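4.2 Typology and its limits

Most catalogs of stone points still sort by outline. Buzatu's scheme for the Stakness collection is typical: the base is read first, then the shoulders, then the tip. We doubt that outline carries as much information as the scheme asks of it.
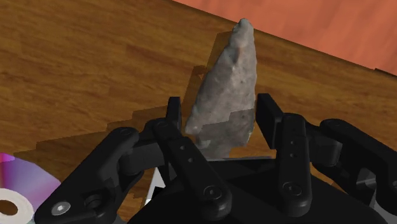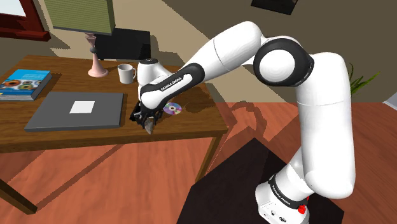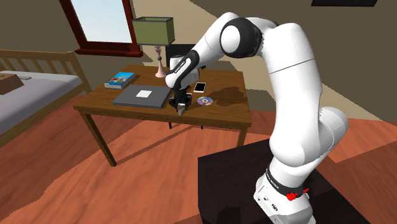
Figure 13. Top: grey stone arrowhead with a blunt tip and chipped facets, on a brown wooden surface. Middle and bottom: wider views with the arm and the table. All three are computer renderings.

The usual defense is that knappers aimed for a fixed form and that the form can be recovered from what survives. Of the 938 points in the Stakness catalog, 331 are listed as resharpened, and the true share may well be higher. A resharpened point has lost part of the outline on which its type depends. Laitinen made this objection for the Edetti material and was told that experienced sorters allow for it. Perhaps they do, but no one has written down how.

The Sheehan points raise a second problem. They were typed by a single analyst over one December, and the published agreement figure comes from a repeat sort of only 30 pieces by the same person. That tells us the analyst was consistent – it does not tell us that the types existed. Until a second sorter works through the whole series without seeing the first set of labels, we see little reason to build a chronology on them, and we leave the Sheehan types out of the comparison with Bristalell in the next section.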